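Open day at the Vesus workshop
14 Sep 2019 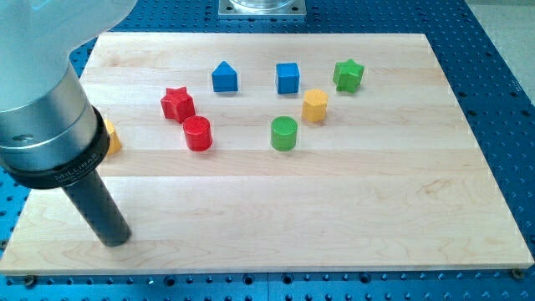 Vesus builds and services rear transaxles for endurance and touring car teams, and once a year it opens the workshop to license holders and club members. Our group was taken round by Feven Derese, who runs gearbox assembly. The tour started at teardown, where a unit from the Wako car lay stripped after 10 hours of running. Derese spent some time on labels and markings, a subject she takes seriously. Lettering on a curved part should be readable from the working side, like the small white MILLIBAR on the black collar of the robot arm, and she wants customer housings stamped the same way. At present most teams use paint pen, and it does not survive the parts washer.

The gear stack is inspected in three stages: visual, magnetic particle, then measurement. Dog rings are rejected on corner rounding alone. Derese passed round two rings, one serviceable and one scrap, and the difference was hard to see without a loupe. First and second gear were within limits on the Wako unit. Fourth had pitting on the drive side and was set aside.

The dyno cell is at the rear of the building. Mitiku Gebru ran a rebuilt unit through a shift program at part load while we watched oil temperature on the monitor. The program is 422 shifts long and takes the box up and down through all ratios, with a hold in top. Temperature settled at 74 degrees Celsius. Gebru said a worn pump shows up in the hold, not in the shifts -- pressure sags late and recovers when the load comes off.

Questions were taken in the parts store. Catinca Preda asked about service intervals for club cars, where hours are low but the units sit all winter. The answer was to change oil before storage and to turn the box over by hand every few weeks. Rebuild slots for the off season are already filling, and 7 remained open on the day we visited.

Parking is on the street side only. Safety glasses are supplied; closed shoes are required in the dyno cell.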